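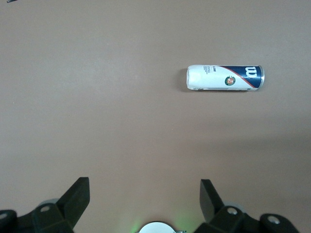 How long do tennis balls last once the can has been opened?

Mine are good for 4 or 5 proper sessions if I'm lucky, and after that they go in the practice bucket. The pressure starts dropping the moment you pull the ring, whether you play with them or leave them in the hall cupboard, so I never open a new can until I'm standing on the court.

Right, on to the can itself. We stock the Wilson one with the white body and the navy band, the one with the big white W printed so you have to tip your head to read it (or lay the can down, which is how most of them end up on our counter anyway). There's a thin red stripe running across at a slant, and a little round badge in green, orange and red that people always ask me about. It looks like the Roland Garros one to me, and I do like having a bit of Paris in my bag when I'm playing in the drizzle at Verkthorpe!

I've run this little shop for 12 years and I play twice a week, badly in winter and slightly less badly from April onwards. So what you're getting here is a player's opinion as much as a seller's. I like these for club tennis. They come out of the can lively, they feel firm without making your elbow ring, and I can see them well enough under the floodlights, even with my eyes. If you hit as hard as Dirk Groen does you'll get through them faster than I do. He plays on the rough hard courts behind Batwood and shreds the felt on anything I sell him, then comes back and buys the same again.

How I look after mine

Keep the sealed can somewhere cool and dry. The boot of the car is the worst place in summer, and I say that as somebody who left a whole box in there one hot week and then wondered why my serve felt like it was coming off a trampoline. A shelf indoors is fine. It doesn't matter whether you stand the can up or lay it on its side, though on its side it will roll off if the shelf isn't level, and a dented can is one I'd rather not sell.

When you open it, listen for the hiss. A good clear hiss and you're away. If you get nothing at all, bring it back with the balls still in it and I'll swap it, no fuss. Mind your fingers on the metal after you've pulled it off, it's sharper than it looks, and please don't drop it on the court for somebody to tread on.

Hang on to the plastic lid. It won't keep the pressure in (I get asked this at least once a fortnight) but it does stop the balls picking up grit and biscuit crumbs in the bottom of your bag. I write the month I opened them on the lid in marker pen and it saves a lot of squeezing and guessing later.

What to do with the empties

I can't throw a good can away. One of mine holds paintbrushes, another has spare overgrips and a roll of tape in it, and Roos Geerts from the Saturday juniors' rota uses hers as targets. She lines them up just inside the baseline and the children go absolutely wild when one gets knocked over. If you've got empties you don't want, drop them in to me and I'll pass them on to her.

Dead balls are welcome too. The box is by the door.

Which ball should you get instead?

If you only play now and then and the balls sit about for months between games, have a look at the pressureless Clirkon ones on the next page. They feel heavier and a bit wooden at first, I won't pretend otherwise, but they don't go flat and they're very good for hitting against a wall or filling a ball machine. For small children I'd go for the softer, slower balls every time. Ask me and I'll find you the right colour for their age.

For anyone playing matches, even friendly ones, I'd stick with a pressurised can and open it fresh.

Ordering

Single cans can be collected from the shop or posted. If you're buying for a club or a group of you, I can do a box, and I've got 38 cans on the shelf as I write this, with more coming from De Graaf before the summer league gets going. Orders in before 2 in the afternoon go out the same day. Cans travel well enough but I do pad them, and if one turns up with a crease in it, send me a photo and I'll put another in the post.

Collecting is easiest if you ring the bell at the side door, as I'm usually at the back with the stringing machine going and can't hear the front.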